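Print this page | E-mail this page
Category: Trails & Backcountry / Inspections

Fall Closing Checklist – Bunting Lake Cabin and Portage Trail
Inspected Oct 27, 2022 by Graham Mottram and Nabila Yusof

Items are marked OK, FIX or WATCH. Comments are from the people who did the walk. Anything marked FIX has to be done before the cabin opens for winter bookings in December.

TRAIL AND LANDING

1. Trailhead sign and map board – OK
Map is the new print. The old one still showed the Herisberg lookout loop, closed since the blowdown.

2. Blazes, trailhead to first portage – FIX
Blue blazes are gone where the two big pines came down. A person coming from the lake side would go straight onto the moose track. Jamie Hollis has paint and will redo these.

3. Boardwalk over the wet section – FIX
Two planks soft at the north end. Stepped on both, one gave. Flagged with orange tape. Lumber is already at the landing under the tarp.

4. Canoe landing – WATCH
Water is low and the rocks at the end are showing. Fine for now, but someone should look again after the spring melt.

5. Canoe rack – OK
Boats are off the water and tied down. Canoe 356 has a crack in the stern seat and is tagged not for use.

CABIN, OUTSIDE

6. Roof and flashing – OK
Swept off needles. No lifted shingles seen from the ladder.

7. Chimney cap and spark screen – FIX
Screen is plugged with creosote. Brushed what we could reach. Wagner Fagundes to take it down and clean it properly.

8. Trees leaning toward the building – WATCH
One birch behind the woodshed. Lean has not changed from the mark made last year.

9. Outhouse – OK
Door latch replaced. Lime bucket full.

10. Food hang and bear pole – OK
Cable runs free. Pulley greased.

CABIN, INSIDE

11. Wood stove – OK
Door gasket holds a strip of paper all the way around. Ash bucket has a lid and is kept on the stone, off the floorboards.

12. Smoke and carbon monoxide alarms – OK
Both tested with the button. New batteries in each, date written on the back in marker.

13. Fire extinguisher – FIX
Needle is in the green, but the tag has run out. Swap for the one in the Dillitia storage shed.

14. First aid kit – FIX
Short on gauze and blister pads. Graça Veloso keeps the refill list, please tell her what you take. 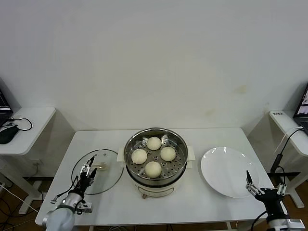 Ondusura Outdoor Club – Cabins and Trails Section

15. Windows and shutters – OK
Lakeside shutters closed and pinned. The pins go in from the inside, which last year's group missed.

16. Mice – WATCH
Droppings under the lower bunks, nothing in the cupboards. Steel wool pushed in around the pipe hole. Mattresses are stood on edge.

17. Water – OK
Hand pump drained and the handle tied up. Winter users melt snow or cut a hole, and either way boil it.

18. Log book and emergency card – OK
Card has the right grid reference and the number for the section desk, extension 3021. The old card had the office number from before the move and was thrown out.

GENERAL COMMENTS

Graham: The trail took longer than planned with the saw and the ladder. Next year I would send the ladder in by canoe before the landing gets low.

Nabila: Please stop leaving half-used fuel cans on the porch. I carried out four. If you bring it in, it goes out with you.

Lock code will be changed before the first winter booking. Leaders get it from Graça.

Filed under: cabins, trail work, fall closing
Shares: 2 | Comments: 0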